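Grutden Site 2 - Electronics Workroom Safety Inspection
Checklist with inspector's comments
Inspector: Florêncio Garcia
Date: Dec 13, 2021
Previous inspection: July
Area: 400 square feet, single entrance from the Merano corridor

Ratings: S = satisfactory, A = action needed, N/A = not applicable

1. Access and exits

1.1 Exit door opens fully and latches - S
1.2 Exit sign lit, battery test passed - S
1.3 Aisle between benches clear to the required width - A
Comment: Flattened cartons stacked against the end of the rear bench. Aisle is passable but below the width on the floor plan. Remove to the recycling cage the same day they are emptied.
1.4 Floor free of trip hazards - S
Comment: The extension cord noted in July is gone. A fixed outlet has been installed in its place.

2. Fire safety

2.1 Extinguisher in place, pin and seal intact - S
2.2 Extinguisher tag current - A
Comment: Monthly initials missing for the last two months. Gauge reads in the green band. Tag to be brought up to date by the area lead, not backdated.
2.3 Isopropyl alcohol stored in the flammables cabinet - S
2.4 Cabinet self-closing hinge works - A
Comment: Left door stops short of the catch. Hinge to be adjusted or replaced. Until then the door is to be pushed shut by hand after each use.

3. Electrical

3.1 Bench outlets tested, GFCI trips and resets - S
3.2 Power strips not connected in series - S
3.3 Panel labeled, clear space in front - S
Comment: Breaker 38 was relabeled after the July report. Label matches the circuit.
3.4 Equipment unplugged before covers are removed - S
Comment: Lockout tags are used on the Skosen test supply. Tag book complete through entry 253.

4. Static control

4.1 Common ground point fitted at each bench - S
4.2 Mat resistance to ground within limits - S
4.3 Wrist straps tested daily, log signed - A
Comment: Log has gaps. The tester itself is in good order.
4.4 Shielding bags available at point of use - S 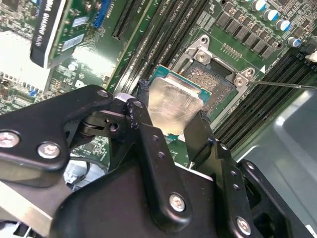 Comment on section 4: The wrist strap log is the weakest record in the room and has been rated A at two inspections in a row. Signatures are present for the opening shift and mostly absent for the closing shift. The closing shift handles the same parts, including boards with an open CPU socket and processors held just above it with the metal lid facing up, and the same controls apply at that stage. Straps are to be tested at the start of each shift and the result written down at the tester. Socket covers stay on until the processor is ready to go in. A failed strap is cut before it is thrown away - one was found back in the drawer in July.

5. Hand tools and soldering

5.1 Soldering iron stands stable, tips covered when idle - S
5.2 Fume extraction running, filter within service date - A
Comment: Filter on the Győri extractor has no date written on it. Replace and mark the new one.
5.3 Blades retracted or sheathed - S
5.4 Safety glasses available and worn for lead trimming - S

6. First aid and housekeeping

6.1 First aid kit stocked to list - A
Comment: Burn dressings out of date. All other items present.
6.2 Eyewash bottles sealed and in date - S
6.3 Lead solder waste in closed, labeled container - S
6.4 Food and drink kept out of the work area - S
6.5 Compressed gas cylinders secured - N/A

Follow-up

Items 1.3 and 2.2 can be closed by the area lead with initials on this sheet. Items 2.4 and 5.2 need a work order number. Item 4.3 stays open until a full month of signed log pages has been submitted. Item 6.1 to be closed on receipt of the new dressings - attach the packing slip.

Signed: F. Garcia
Copy to: area lead, facilities office, workroom binder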